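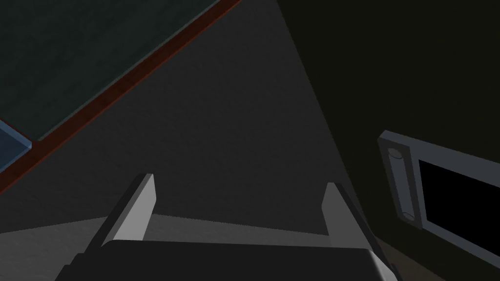

Bathroom fan trips the RCD after a shower

Fallex extractor, fitted last November. It runs normally most of the day, but the RCD goes within 40 minutes of someone showering. Resets fine the next morning. Fan or cable?

pellmere271
Moisture in the fan housing or the ceiling joint box, most likely. Isolate the fan circuit and get an insulation resistance test done on both parts separately. Check the duct too — a run through a cold loft needs lagging and a slight fall to the outside.

Curanbridge_Sparks
Agree with the above. Leave it isolated until tested.

dobbin6
Mine did that. New fan, no trouble now.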